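Home | Articles | Topics | Glossary | Recent changes | Contact

Last revised: September

Filed under: Automation faults > Assembly and disassembly cells > Socket contact damage

Hollthorpe socket fault

The Hollthorpe socket fault was a recurring failure in a two-arm robotic cell used for placing and removing components in desktop computers. It caused bent contacts in processor sockets and was traced to an error in the stored height of the socket relative to the bench. The fault gave no alarm at the controller and was found only when finished machines would not start.

Background

The Hollthorpe cell worked on desktop towers laid on their side with the side panel off. Parts were presented on a fixture plate beside the computer. The control program, Farkley, held a position for each holder on the plate and for each target inside the case, all measured from a single reference point on the bench. Socket work was done with the retention bracket open and the contacts exposed, at which stage the contacts have no protection against a load from above.

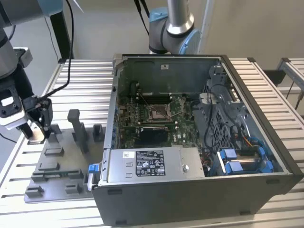
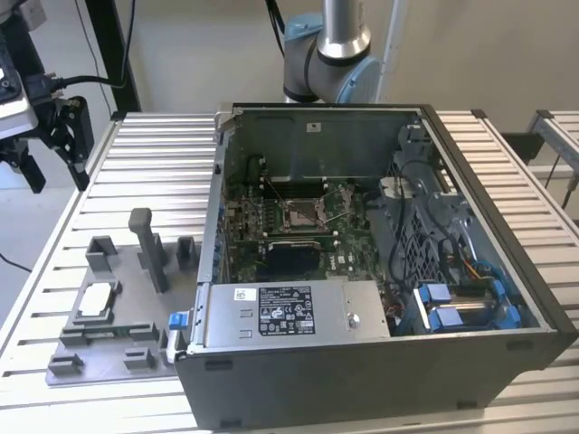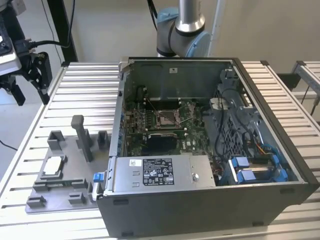 Desktop tower on the bench with the CPU socket empty, fixture plate to the left.

By the Horemel technical desk

Description of the fault

In a run of 558 placements, 163 ended with at least one bent contact. Damage was heaviest along one side of the socket, which pointed to a part arriving tilted. The remaining placements passed inspection, and for this reason the fault was first put down to a poor batch of boards. Boards from a second supplier showed the same pattern.

The arm reported normal force throughout. The force limit had been set for seating memory modules, a task that needs a firm push, and had been carried over to socket work without change. A processor should be lowered into an open socket with no push at all. Contacts bent well below the limit, so the protective stop was never reached.

Cause

Two errors acted together. The stored socket height was too low by a small amount, and the case did not always rest flat on the slatted bench. When a tower sat with one edge slightly raised, the near side of the socket met the part early. The arm continued down to its stored height and the load was taken by the contacts.

The height error dated from a change of fixture plate. The new plate was thicker than the old one. Its holder positions were measured again, but the reference point had been taken from the top of the plate and the targets inside the case were not corrected to match. The checking routine tested the plate positions only and returned a pass.

A later review at Haverford found a further weakness. After a protective stop, the program allowed the operator to resume from the same step with the part still gripped. On a tilted part this repeated the contact. The review treated it as a separate matter from the original fault.

Corrective measures

The reference point was moved to the bench surface and every target was measured again. Socket work was given its own force limit, and the last part of the descent was slowed. A touch check at opposite corners of the case was added before each cycle; a difference in height above the set value now halts the arm and asks for the case to be reseated. Resuming with a gripped part was disabled.

A trial of 346 placements after these changes produced no bent contacts. The touch check halted the cell 60 times during the trial, in most cases for a tower that was not resting flat.

Safety considerations

No injury was recorded. The review noted that operators had begun reaching into the case between cycles to look at the contacts, with the arms powered and paused. A pause command does not remove drive power, and the two arms could be paused separately. The operating instructions were amended to require both arms to be in the stopped state before hands enter the work area.

See also: Force limiting; Reference point error; Protective stop; Workpiece seating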